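Gritach Launches Feedback Notes, a New Way to Explain a Downvote

2020-11-10 - Sandberg

Gritach, the question-and-answer site for people who build and look after websites, is switching on Feedback Notes for every member today. The new feature lets anyone who votes a post down attach a short note saying what would make it better, and it lets the author ask for a second look once the post has been fixed.

Downvotes have been part of Gritach since the site opened, and they do a useful job. They push wrong or unclear answers down the page so readers find the good ones first. But a bare minus sign doesn't tell a newcomer much, and our members have been telling us so for a long time. We're thrilled to finally have something better to offer them!

Feedback Notes went into testing in August on two of our boards, Themes and Hosting. During the test, members left 1000 notes, and 182 posts were edited and then sent back for a second look. We read a great many of those notes ourselves, and it was a real pleasure to see how kind and practical most of them were - people pointed to missing version numbers, asked for the full error message, or suggested splitting one long question into two.

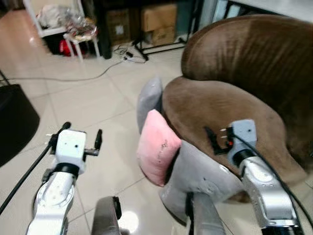 The way it works is simple. When you vote a post down, a small box opens under the arrows. You can pick one of three ready-made reasons (unclear, missing details, off topic), write your own, or close the box and carry on. Notes are shown to the author without the voter's name. Once the author saves an edit, a button marked "Look again" appears, and pressing it sends a message to everyone who voted the post down. They can then keep their vote, change it or take it back, even if the usual time limit has passed.

That last part came straight from our members. Under the old rules a vote was locked soon after it was cast, so a question that had been rewritten from top to bottom could still carry its old score. We loved the idea as soon as it was posted on the Mavavitz board, where members talk about how the site is run, and it went into the plan that same week.

Notes are optional, and they will stay that way. Votes cast before today keep their current score, and no notes will be added to them. Rude notes can be flagged just like rude comments, and moderators will see them in the same list.

Feedback Notes was built together with Grillham, the software team behind our search page. Grillham is now working on a version for phones, and members who would like to try it early can sign up under Settings, then Test Features.

About Gritach

Gritach is a free question-and-answer site for site builders, designers and web developers, run from Sandberg. Reading is open to all, and an account is needed to post or vote.

Press contact: use the form on the Gritach press page.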